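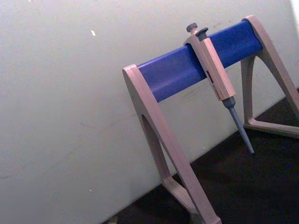

A single-channel pipette on its bench stand at the Birnanum teaching lab.

BIRNANUM, August — The Birnanum Shared Laboratory has approved its first equipment plan for bench automation, and the people who spend their days with a pipette in hand helped write it.

The plan covers 2 robot arms for routine liquid handling, along with grippers, spare parts, staff training and a service agreement. The first arm will be ordered this fall. The second will follow once the first has been through a full teaching term, so that any changes to the bench layout can go into the second order.

"We are thrilled to get going," said Kanyarat Kaewkla, who runs the laboratory. "People here have been asking for this for a long time, and now we have a plan that says what we are buying, when, and who gets trained on it."

Planning began with a survey of daily bench work. Staff logged 544 separate pipetting jobs over one month, from simple dilutions to plate filling, and marked the ones they would gladly hand over. Repeat dilutions topped the list by a wide margin.

One early decision was to keep the hand pipettes and stands the laboratory already owns. The arms will be set up to work with ordinary bench tools, and the gripper budget includes money for custom finger pads. Kamol Rojanasak, the lab's equipment planner, said this freed up funds for training and left the benches usable for students on days when the robots are busy elsewhere.

"A stand costs very little next to a robot arm, but where you put it matters a great deal," Rojanasak said. "We spent whole afternoons on bench height, reach and where the cables go. I loved every minute of it."

The schedule sets aside 15 training places in the first round, open to technicians and graduate students. Jannik Wiegand will lead the sessions, which cover basic setup, safe stopping, calibration checks and daily cleaning. No programming background is needed.

Bids will be judged on purchase price, yearly upkeep, repair times and how easily staff can move an arm from one bench to another. Suppliers must also show their equipment at work on a bench in the laboratory before a contract is signed. Each bid should list the cost of replacement parts separately.

The plan will be reviewed after the first term, and a short summary of running costs will be shared with partner laboratories that are preparing budgets of their own.

Supplier questions may be sent to Kulap Sangkhawat in the Birnanum purchasing office.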